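The Ferry Clerk

Ladan Shojaei took the room in Skernitport in October, when the rent dropped to 80 dollars a week. The landlord met her at the door and gave her two keys. She had one suitcase and a job selling ferry tickets to Teltano. 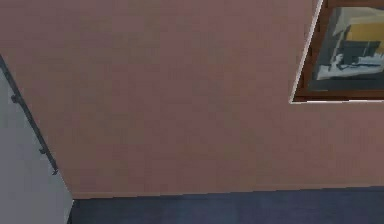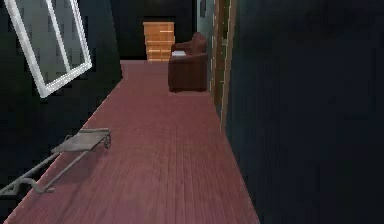
What time did the first boat leave? It left at 6, so she had to have the ticket window open well before light.

On her first morning a man in a grey coat asked for a single to Teltano. He paid in coins and stood back from the window. When the boat went, he was still on the wharf.

He came again the next day and bought another single. By the end of the month she knew his coat, his cough and the colour of his gloves.

"You can get your money back on those," she told him.

"My brother's over there," he said. "We haven't spoken since Dad's funeral."

She printed the ticket and slid it under the glass. Then she put the closed sign up, came out the side door and walked with him as far as the ramp. The deckhand took his ticket and tore it. The man looked at the half he had been given, put it in his pocket and went aboard.

Ladan went back and opened the window. There were four people waiting.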